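Newsletter, Lodhi Workshop
Thursday, December 8, 2022
By Erzsébet Vass

Two grippers, one arm: where the comparison stands

We have finished the first round of the gripper comparison for the Gornwood project. The two candidates are the Treltier, a two-finger parallel gripper with flat pads, and the Saditz, which has three curved fingers and weighs 84 grams more. Both ran on the same arm model with the same controller settings.

Each gripper got 2,000 simulated grasps on a mixed set of bottles, boxes and folded cloths. The Treltier completed 1,605 of them and the Saditz completed 1,931. Most of the gap comes from the bottles, which tend to roll out from between flat pads when the approach angle is off. On boxes the two were close, and on cloths the Treltier did slightly better.

The wrist camera needed more work than either gripper. With the Saditz mounted, one finger covered the middle of the view on every close approach, and we had to move the camera mount twice. The Treltier leaves a clear gap when it is open, so we kept the original mount.

We are now repeating the runs in tiled rooms. Repeating patterns are hard on our depth estimates — grout lines in particular — and we want to know how much of the score depends on the background. 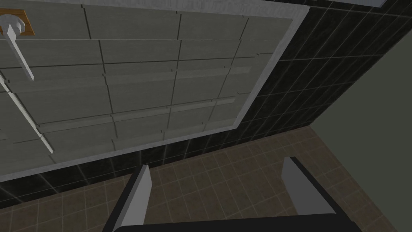

The controller is the other open question. At the default gain both grippers overshoot a little when they stop near a wall, and lowering it makes each run longer. Results for both settings will be in the next issue, along with the updated camera mount drawings. If you have object models you would like included, send them before the end of the month.

3 comments | 11 shares

Contact the editor | © 2022 Lodhi Workshop | Back to top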